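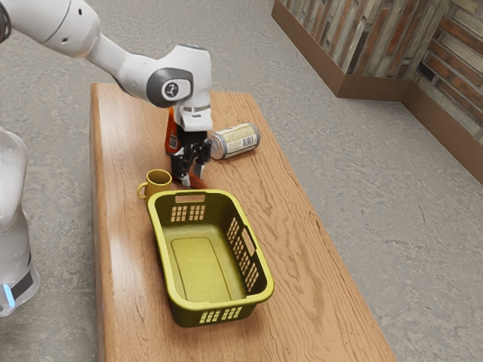 One reviewer of the first version objected that the rounding of interest is too small a matter to deserve a model, and that the errors must cancel over a year.

Date: 7 August 2019
By: L. Correa

4.2 Rounding rules and the accrued balance

We take this objection seriously, because it is true under one condition. If each daily amount is rounded to the nearest cent, and if the parts below one cent are spread evenly, the expected error is close to zero. The condition fails in two cases which we met in our data. In the first case the rule is to cut off the fraction and not to round it. In the second case the balance stays the same for many days, so that the same fraction appears again and again, and its error is added each time with the same sign.

Let B be the balance, r the yearly rate and n the number of days in the year. The daily interest is Br/n. We write e for the difference between this value and the value which is posted. When the fraction is cut off, e lies between zero and one cent and is never negative. For an account with a constant balance the total loss after k days is then ke, if interest is not added to the balance before the end of the period. There is no cancellation.

We tested the three posting rules of Section 3 on the Londero set, which holds 2,867 savings accounts with complete daily records. Of these, 400 accounts had no deposit and no withdrawal between the start of the year and the end of February. For this group the cut-off rule gave a lower total than the exact one in every account with a non-zero fraction, as the formula requires. Rounding to the nearest cent gave errors of both signs, but inside one account the sign did not change. The average over the group was small — the single accounts were not.

A third rule, used in the Zestero ledger, carries the fraction forward to the next day. The error then stays below one cent for any k. We repeated the calculation with 9 decimal places and with 20, and the posted amounts were the same in both runs, so we do not think that machine precision plays a role in these results.

Figure 3. Robot arm over a table with a basket, a mug and a can.

It remains open how the carried fraction should be treated when the rate changes in the middle of a period. In the present work we keep it without change and apply the new rate from the next day. Another choice is to post it at the moment of the change, which we consider in Section 4.3 for accounts with a variable rate.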